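# Tuvlow's bag mending table comes back for October

The bag mending table at the Rerine community hall in Tuvlow is back for October, and if last fall is anything to go by, it will be a busy month for anyone with a needle and a bit of patience. The doors open at 9 in the morning, the kettle goes on shortly after, and people are welcome to bring along any backpack, tote, gym bag or duffel that has been sitting in the closet waiting for somebody to do something about it.

The table began last year as a side corner of the clothing swap, and it very nearly took over the whole thing. Folks who had come to drop off coats and sweaters went back home to fetch their backpacks, and by lunchtime the line had gone past the coat rack and out into the hallway. In the end 20 bags were mended that first day, most of them school bags, along with a few old travel bags that had been to more places than their owners could remember (one had a luggage tag from Salinas still tied to it, so faded that you had to hold it up to the window to read it).

This time the bags get a room to themselves, the long one at the back with the good windows, and there will be four places to sit instead of one. Two are for hand sewing, one is for zippers, and the last has the heavy machine on loan from Dana Upholstery, down by the post office, which can get through webbing and thick seams that would snap a household needle in no time at all. The shop has also sent over a box of leftover thread and strap material, mostly in black and navy, with a surprising amount of orange.

Shoulder straps are by far the most common trouble. They pull away at the top, where all the weight hangs, and a lot of people have been getting by with safety pins, or a knot, or simply carrying the bag on the other side. After that come zippers that have lost their teeth, side pockets gone to mesh and holes, and the little loops at the top that everybody grabs on the way out the door. A loop that is only starting to come loose can usually be sewn back down while you drink your coffee, so it is well worth bringing in early.

A few things will help the morning go smoothly. Please empty the bag completely, including the small inside pocket that always has a pen and some crumbs in it, and give it a good shake outdoors before you come. A wipe with a damp cloth is plenty for the outside, and dark bags in particular like to hang on to lint. If a buckle or zipper pull has come off and you still have it, tuck it in an envelope and bring it with you. Please leave wheeled suitcases at home this time, as there isn't the room or the right tools for them.

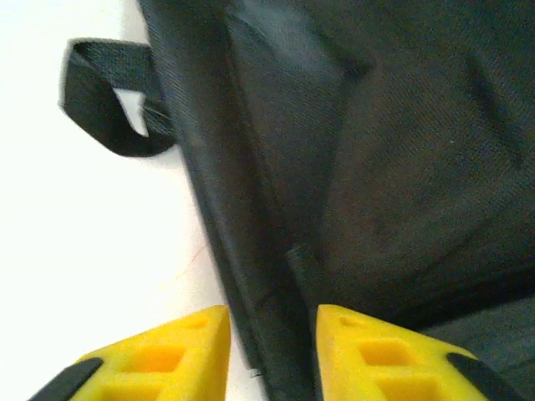
**Can a black fabric bag be mended with ordinary sewing thread?**

Ordinary cotton thread will hold for a little while on a lining or a light pocket, but for straps, handles and outside seams a strong polyester or bonded nylon thread is the better choice, and there will be plenty of it on the table.

Mending is free, and there is a jar by the door for anyone who would like to put something toward needles and thread. The limit is 3 bags per household, mainly so that the folks who arrive later in the morning get their turn too. Bags that need a longer repair can be left overnight with a name and phone number pinned to them, and they can be picked up at the hall desk once they are finished.

People who would like to learn are every bit as welcome as people who just want their backpack fixed. There will be a pile of scrap webbing to practice on, and you can sit down beside someone who knows how to sew a box stitch and stay as long as you like. Beginners did some of the neatest work last year! Sturdy bags that nobody at home needs anymore can be handed in as well, and once they have been looked over they will go on the swap rail for somebody else to carry. The swap rail stays up until 4 in the afternoon, and the soup, as always, goes a good deal sooner than that.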